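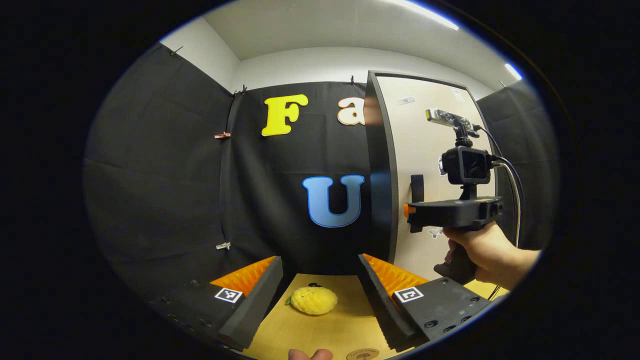

Reviewed by Maureen, Sanside

I had been after some pretend fruit for the playroom for ages, and having sent back two disappointing sets I was beginning to think I was being fussy. Then the Trotavetti market basket turned up one Monday, and I have to say I'm rather charmed!

The yellow one is the favourite in our house. We have never quite settled whether it is a lemon or a small pineapple (the leaflet only says "fruit, assorted") but it has a lovely knobbly skin and a little green leaf at one end, and small hands seem to go straight for it. The bumps do collect crumbs, mind you. I go over it with an old toothbrush and a drop of washing-up liquid, and it comes up well enough.

I can't fault how it sits on a table – it stays more or less where you put it, unlike the Vuketti orange we had before, which spent most of its life under the sofa. The leaf is the part I'd keep an eye on. Ours has been tugged about for some 70 afternoons now and it's holding, though a really determined toddler might have it off, so I put the basket up on the shelf when my youngest grandchild visits.

We play shops with it mostly, and it has done very nicely for learning colours too, next to our big cut-out letters. My one real grumble is the bag it came in, a thin drawstring thing that split in the first week. I keep everything in a biscuit tin instead.

Four stars from me, and I have already ordered the vegetables.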